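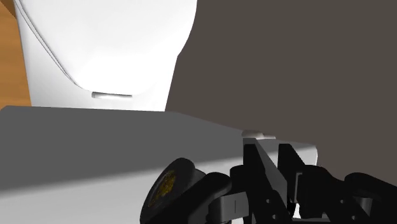
Imagen: Noel Maglaya / Predwood

Aceite duro Estrella para madera, acabado satinado

Lata de 2 litros. Disponible en incoloro y en tono miel.

Empecé a usar este aceite en casa mucho antes de venderlo, y todavía le tengo un cariño un poco irracional. Lo compré para una encimera de roble que había heredado tres capas de barniz cuarteado, me pasé un fin de semana lijando como una loca y, cuando di la primera mano y vi salir la veta, llamé a mi hermana para que viniera a verla (vino, la pobre, y con buena cara). Desde entonces lo he puesto en estanterías, en una puerta de pino, en dos taburetes y en el marco del espejo del baño.

El Estrella es un aceite con un poco de cera dura. Penetra en la madera y deja una película muy fina, así que al pasar la mano sigues notando la fibra. El incoloro calienta un pelín el tono, sobre todo en roble y fresno. El miel tira a dorado y a mí me encanta en pino nuevo, que recién cortado me resulta bastante soso – en nogal no lo pondría, se come los contrastes.

Cuánto necesitas

Una lata cubre casi 20 metros cuadrados a una mano, con la madera bien lijada. La madera vieja y reseca bebe mucho más, y el aglomerado chapado bastante menos. Si tu proyecto es una mesa y un par de baldas, con una lata te sobra para las dos manos y para el mantenimiento del año siguiente.

Cómo lo aplico yo

Lijo en seco, siempre a favor de la veta, y termino con grano 100. Si sigues hasta granos muy finos la superficie se cierra y el aceite se queda arriba haciendo charquitos. Aspiro bien, paso un trapo de algodón apenas húmedo y dejo secar del todo.

Remuevo la lata con un palo plano, sin agitarla. Extiendo poca cantidad con brocha o con muñequilla, espero un cuarto de hora y retiro todo lo que no haya entrado. ¡Todo! Es el paso que más gente se salta, y luego me escriben contándome que la mesa lleva una semana pegajosa. Al día siguiente, lijado suavísimo con una esponja abrasiva usada y segunda mano igual de escasa.

Puedes apoyar cosas ligeras a las 24 horas. Para agua, platos calientes y codos de adolescente yo esperaría una semana larga.

Los trapos empapados en aceite pueden prenderse solos si los dejas hechos una bola. Extiéndelos al aire libre hasta que estén rígidos o mételos en un bote metálico con agua y tapa. Trabaja con la ventana abierta y guarda la lata lejos de niños y mascotas.

Baños y cocinas

Me preguntáis mucho por los baños. En muebles y paneles, sí, con tres manos en lugar de dos y prestando atención a los cantos y a la testa, por donde entra la humedad. Dentro de la ducha, no. Para eso tengo el barniz Undel, que es otro producto y huele bastante peor, pero aguanta el agua directa.

Mantenimiento

Jabón neutro y bayeta escurrida. Nada de amoniaco, ni de esos sprays que prometen brillo. Cuando veas que las gotas ya no forman perlitas, limpia, deja secar y da una mano finísima con un trapo. Yo suelo hacerlo en febrero, que es cuando menos apetece salir de casa, y en una tarde lo tengo todo repasado.

Si te cae un vaso de vino y deja cerco, puedes lijar solo esa zona y volver a aceitar. Al principio se nota un poco, después se iguala.

Envío y devoluciones

Sale de nuestro almacén de Plemine en 2 días laborables. Las latas van con precinto y relleno de cartón – alguna llega con una abolladura en la tapa, y mientras no pierda líquido el aceite está perfecto. Si pierde, mándame una foto y te envío otra. Acepto devoluciones de latas sin abrir. El tono miel se puede probar antes: pide el sobre de muestra y dalo en un recorte de la misma madera que vayas a tratar.

Noel contesta las consultas técnicas por correo y yo las demás. Dinos qué madera tienes y qué llevaba puesto antes.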